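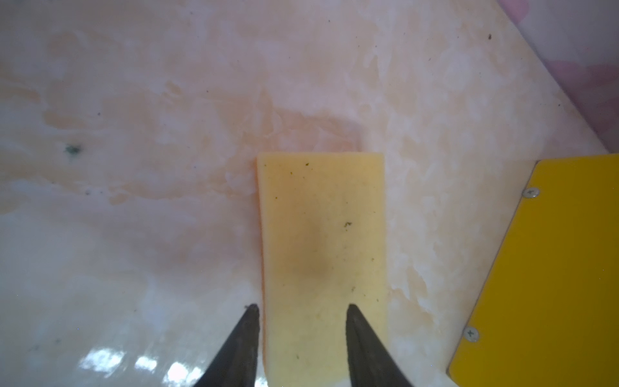

Yellow sponge, face up, with the mark near the middle. The specks are separate from it.

Sponge rotation, revised

28 September 2024

The August post on drying times drew more mail than I expected, most of it asking how I decide when a sponge moves from one job to the next. The short answer was in the table at the bottom of that post, but the table had two errors and I have taken it down. This is the replacement.

I use three colors. Blue is for glasses, plates and anything else that goes near a mouth. Yellow is for counters and tabletops. Green is the scouring kind and is for pans, the oven door and the sink. The colors have no meaning beyond that. I picked them when I moved to Grivport and the hardware store, MacPherson, had those three in stock.

Sorting by color alone works for a month or so. After that the problem is age. A yellow sponge that has been wiping down the counter for three weeks is still yellow, and from a couple of steps away it can pass for a new one. The only reliable check I have found is to lay it flat on a hard, light surface in good light and look at the broad face, then at the side. The side face tends to be a deeper shade than the broad face even on a new sponge, so I don't count that as wear. I count marks.

I put marks into two groups. Specks are small, dark and sharp at the edge. They are debris, they sit on or just inside the surface, and most of them come out with a rinse and a squeeze. Blotches are diffuse, darker in the middle and paler going outward. A blotch can be dampness or it can be soil, and the eye can't always separate the two. The test is to leave the sponge on edge overnight. If the blotch has faded by morning it was water. If it has the same outline, it's a stain and the sponge goes down a grade.

Grades are as follows.

Grade 1: no blotches after drying, specks allowed. Stays in its own job.
Grade 2: one blotch that survives drying. Washed once, then looked at again.
Grade 3: more than one blotch, or any smell. Goes to floors, bins and the bike.
Grade 4 is the trash.

The wash is 300 ml of hot water with a small squirt of Dutura, the unscented one. Press the sponge under, let it fill, squeeze it out, repeat until the water stops changing color. I used to add vinegar and have stopped. I ran four yellow sponges with it and four without and couldn't tell the two lots apart by eye or by nose. A proper test would need more sponges than I'm willing to buy.

Water temperature matters more. I heat it to 70 °C and use tongs. Below that I found I was washing the same sponge twice. The green ones take the heat well on the scouring side. The soft ones get a little stiff once dry and recover when wet.

Storage is the part I have changed most. The old arrangement was a Piton wire rack beside the faucet, and it had two faults. It dripped onto the counter, and it put clean and used sponges in the same row, touching. Anything learned from the overnight test was lost as soon as the sponge went back next to a wet one.

The new arrangement is a small two-tier shelf with a board for each job. It has yellow side panels with rounded tops, a pale pink board above and a bright blue one below. Blue sponges go on the upper board, side by side from the left. Yellow ones go on the lower board, also from the left. Yes, the blue sponges are on the pink board and the blue board has the yellow ones. I tried it the other way around and the height was wrong, as I reach for blue far more often.

Green doesn't get a board. Scouring sponges shed grit and I don't want it on the shelf, so they have a tray under the sink.

Filling from the left gives a rough gauge of stock. When the bare part of a board is longer than the filled part, I have either used a lot or I'm behind on washing.

Every second Saturday everything comes off and gets spread out flat, greens included, and graded in one go. I don't sort by color first. Sorting first makes me look at the color and skip the face.

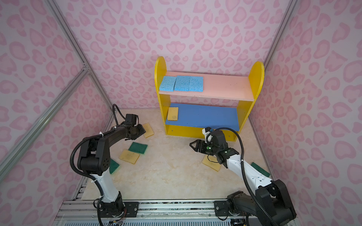
Order of work matters a little. I grade yellow before green, for the reason that a yellow one left under a green one picks up whatever the green one is carrying, and then I'm grading the wrong sponge. Stains on a yellow are easy to read. Stains on a green are not, and for those I go by smell and by how much of the scouring layer is left. Blue ones rarely fail. They come in contact with food residue but also with the most soap.

Results go in a notebook, one line per sponge, with color, grade and where it went. The last line is number 583. That covers every inspection since I started and includes many repeat entries for the same sponge, so it should not be read as a quantity of sponges.

Darlene Bergeron wrote to ask whether cutting a corner off at each downgrade would be simpler than a notebook. It would, and I did that for a while. The cut corner frays on the soft ones and the crumbs end up on the plate. On green it holds up fine, so I still do it there: one corner for Grade 2, two for Grade 3.

She also asked about the dishwasher. I don't have one.

Still open: whether standing on edge dries faster than lying flat on a board with an air gap. The August figures said on edge, but the window was open for half of those nights and I didn't write down which half. I'll rerun it with the window shut and a kitchen scale, wet weight against dry, and post the numbers with the corrected table.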